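네모난 칼 한 자루면 충분하다

나는 부엌칼 이야기만 나오면 목소리가 커진다. 요리를 대단히 잘해서가 아니다. 칼을 좋아하고, 도마를 좋아하고, 그 둘이 만나는 소리를 좋아한다. 그중에서도 요즘 내가 푹 빠져 있는 것은 날이 네모난 중식도다. 처음 보는 사람은 다들 무섭다고 한다. 뼈를 내리치는 칼 아니냐고도 묻는다. 그런 칼도 있지만, 내가 쓰는 것은 날이 얇은 채소용이고, 이 칼로 마늘 한 쪽부터 배추 한 통까지 다 썬다(정말로 다!).

칼을 바꾼 건 지난겨울이었다. 그전까지 우리 집 칼꽂이에는 세트로 산 칼이 빽빽하게 꽂혀 있었는데, 손이 가는 건 늘 하나였고 나머지는 먼지만 먹었다. 그러다 동네 그릇 가게 쿨릴리네에서 자루까지 통으로 금속인 네모난 칼을 들어 보고는 그 자리에서 마음이 기울었다. 무게가 앞으로 쏠리는데 그게 싫지 않았다. 힘을 주지 않아도 칼이 알아서 내려가 주는 느낌이랄까. 집에 와서 대파를 썰어 보고 혼자 웃었다. 2000원짜리 대파 한 단이 그렇게 재미있을 일인가 싶었지만 재미있었다.

중식도의 진짜 매력은 넓은 면에 있다고 생각한다. 썬 것을 그대로 떠서 냄비로 옮길 수 있다. 보통 칼로는 칼등으로 긁고 손으로 모으고 흘리고 줍고, 그 과정이 은근히 사람을 지치게 한다. 마늘은 옆면으로 한 번 누르면 껍질이 벌어지고, 생강도 두부도 같은 칼로 해결된다. 손가락 마디를 면에 붙이고 썰면 날이 어디에 있는지 늘 느껴지니, 오히려 덜 무섭다. 겁이 많은 사람일수록 한번 잡아 봤으면 좋겠다.

그런데 칼만 좋으면 되느냐 하면, 나는 도마 쪽에 더 잔소리가 많은 편이다. 유리 도마는 제발 치우자. 소리도 싫고 날도 금방 상한다. 플라스틱은 삶고 소독하기 편해서 생선이나 고기용으로 하나쯤 두면 좋다. 하지만 매일 쓰는 도마는 나무였으면 한다. 날이 닿을 때 살짝 받아 주는 그 감각 때문이다. 나는 나뭇조각을 이어 붙인 밝은색 네모 도마를 제일 좋아한다. 네모난 칼에는 네모난 도마가 어울린다는, 근거는 별로 없지만 굽힐 생각도 없는 고집이다.

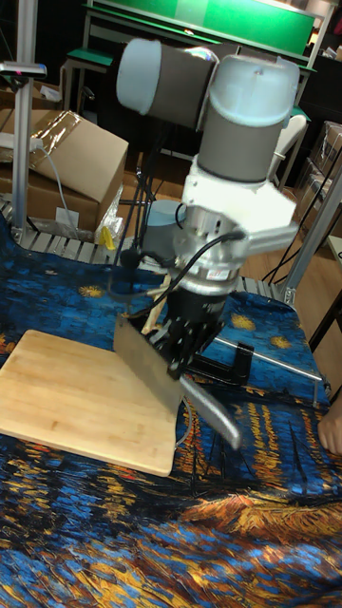 꿀색 나무 도마 곁에 은색 자루의 네모난 칼, 그 밑에는 소용돌이치는 고흐풍 밤하늘. 나는 이런 조합이 참 좋다! 부엌이 꼭 하얗고 말끔해야 하나. 다만 무늬가 아무리 예뻐도 썰기 시작하면 천은 밀린다. 우리 집에서는 천을 걷고 젖은 행주를 꼭 짜서 도마 밑에 깐다.

이 글의 초고를 읽은 마테오스의 답은 이랬다. 다 좋은데 손이 작은 사람에게는 권하지 말라고, 자기는 2주를 쓰다가 손목이 아파서 결국 작은 칼로 돌아갔고, 금속 자루는 기름 묻은 손으로 잡으면 미끄럽다고 했다.

맞는 말이다. 내 칼은 671그램인데 이건 꽤 묵직한 축이고, 처음부터 이만한 걸 살 필요는 없다. 훨씬 가벼운 것도 많으니 꼭 가게에서 쥐어 보고 고르시라. 자루를 멀리 쥐지 말고 엄지와 검지로 날의 뿌리 쪽을 집듯이 잡으면 손목이 한결 편하다. 미끄러운 건 나도 인정한다. 그래서 고기를 만진 뒤에는 손과 자루를 씻고 다시 잡는다.

그래도 내 생각은 그대로다. 칼꽂이를 채울 돈이 있으면 네모난 칼 하나와 두툼한 나무 도마 하나를 사자. 남는 돈으로는 숫돌을 사면 된다. 숫돌은 2개월 넘게 미루다가 이번 2월에야 꺼냈는데, 갈고 나서 썬 무가 어찌나 반듯하던지 그날 저녁은 뭇국에 무생채에 무조림까지, 상이 온통 무였다.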